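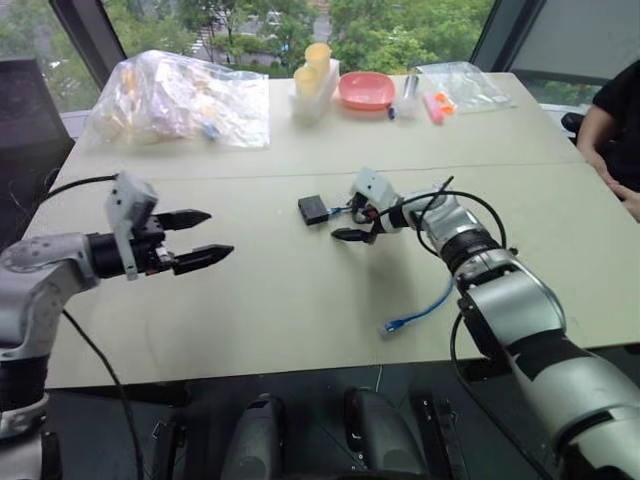 Rui Ramalho replied that a blue patch lead with its plug lying loose like that should be tested before it goes anywhere near a router, and asked what the lead had been used for.

Question
Network cable keeps dropping out, is it the plug or the cable?

I'm sorting a bag of odds and ends and want to keep only the leads that work. The blue one goes into a small black box and the link light comes on, then goes off if I move the cable. My other lead is fine in the same socket. Is it worth putting a new plug on, or do I bin it? It was used between the router and a desktop until August.
Rosário Sampaio, Usgate

3 answers

Hélder Prata
If the other lead is fine in the same socket then the socket is all right and you can stop looking there. Check the little plastic clip on the plug first. If it has snapped or gone soft the plug creeps out when you move the cable and you get what you describe. Press it in with a finger and hold it. If the light stays on, it's the clip.

A new plug is a two-minute job if you already own a crimping tool. Cut the old one off square, strip a short length of the outer sleeve, put the wires in the same order as the other end and crimp. If you don't own the tool I would not buy one for a single short lead. Ours came from Peeters and has done some 600 plugs, but that is for work.

Américo Bastos
Bin it. They cost next to nothing.

Ilídio Godinho
I'd disagree with binning it straight away. Try swapping the ends round. If the fault moves to the other device, you know which plug is bad. If it does it at both ends the wire is probably broken inside, usually close to the plug where it gets bent, and cutting that bit off may cure it.

For storing the good ones, coil them loosely and put a label on each with the length. Don't wrap them tight round your hand. I keep 8 in one bag and can find what I need.

Comment from Rosário Sampaio
Held the plug in and the light stayed on. Clip it is, thanks Hélder.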